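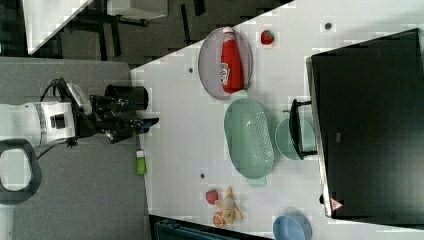

White table, gray carpet

Getting dried ketchup off a white tabletop

Debora Martinelli
10th November
My white table has a pink ring where ketchup dried overnight. Dish soap did nothing. Can I use bleach?

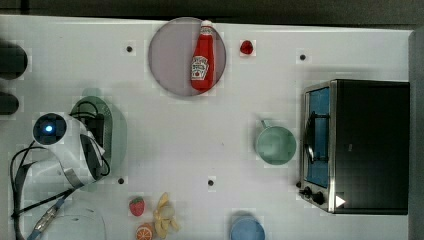 Ketchup bottle on a plate

Skallel
Skip the bleach. Mix baking soda and water to a paste, leave it ten minutes, then wipe - don't scrub. Repeat if you still see pink.
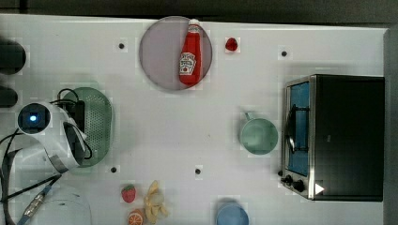

wutik80
Ketchup stains set the longer they sit, so wipe spills right away. Peroxide worked on mine. I'd also keep the bottle on a plate like this one, so drips don't reach the table.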